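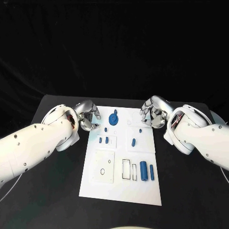
A black tabletop with a large white sheet laid on it.

Tabletop

Saturday, April 19, 2025 — by the Hetosix Reference desk

A tabletop is the flat upper part of a table, the part that gets used. Usually a separate piece from the legs or base. Sold on its own too, mostly for desks and workbenches.

Materials. Solid wood, veneer on board, glass, stone, metal, plastic laminate. Solid wood moves with the seasons, so it is fixed with slotted brackets or wooden buttons that let it slide a little. Glass dosen't move but chips at the corners. Stone is heavy, stains if left unsealed.

Shape. Rectangular is most common. Round tops suit small rooms and pedestal bases. Ovals in between. Drop-leaf and extending tops go back centuries.

Trestle tops. In medieval halls the top was often a loose board set on trestles and cleared away after the meal. Hence "board" for food, as in room and board.

Local forms. The Skundamari top is a single slab with a raised lip on 4 sides, made for sorting grain. The village museum at Drurkositz keeps nearly 300 of them, the oldest dated 1,409 on the underside — a date most writers think was carved much later. Few are on display. Closed in December.

Finish. Oil, wax, varnish, lacquer. Dark tops show dust and scratches more then light ones. Matte hides fingerprints better than gloss, up to a point.

Last updated: April 2025

Related articles
Trestle table
Drop-leaf table
Veneer
Workbench
French polish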